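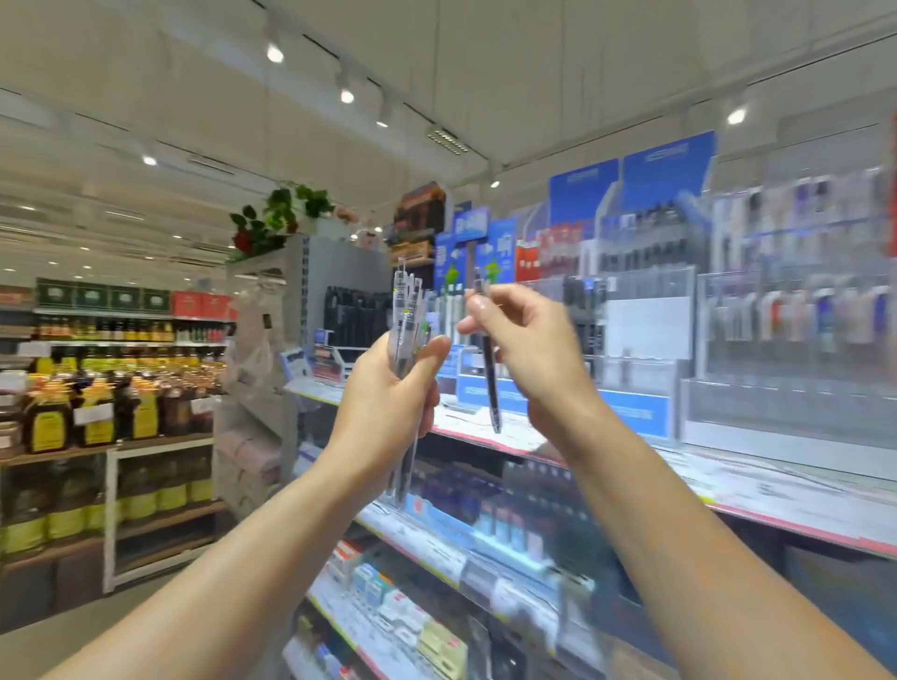
Cheap pens for daily journalling?

milletmoth
Member, 16 posts
I'm three months into writing a page every morning and I'm completely hooked! Only trouble is I've chewed through my favourite black gel pen already. What does everyone else use? I'd like something that clicks, doesn't smudge, and won't make me cry if I leave it on the bus.

Utby_Jo
Clear-barrel clicky ones, every time. You can see how much ink is left, and I get a silly amount of joy out of watching it go down. Buy a handful, stash them everywhere.

genji.tsuji
Moderator
Seconding gel, but look at your paper first. I swapped to a heavier notebook in August and the same pen felt brand new. Also try 0.5 before you go finer, the really skinny tips get scratchy on rough pages.

oldnib1820
Can't agree with any of this, sorry. Get a fountain pen and a bottle of ink. Mine has done 7 years of diaries and I've never thrown out a single plastic barrel.

Utby_Jo
@oldnib1820 lovely, but she did say bus!! And I'm left-handed, so wet ink and I are not friends.

oldnib1820
Fast-drying ink exists. So does blotting paper.

genji.tsuji
Refills, people. Most clicky gels take them and they're cheaper than a new pen. Meets you both halfway.

milletmoth
Ooh, didn't know you could get refills! Going to the shops Friday to scribble on all the tester pads. Might get a purple one too, for the grumpy days. oldnib, which ink dries fastest?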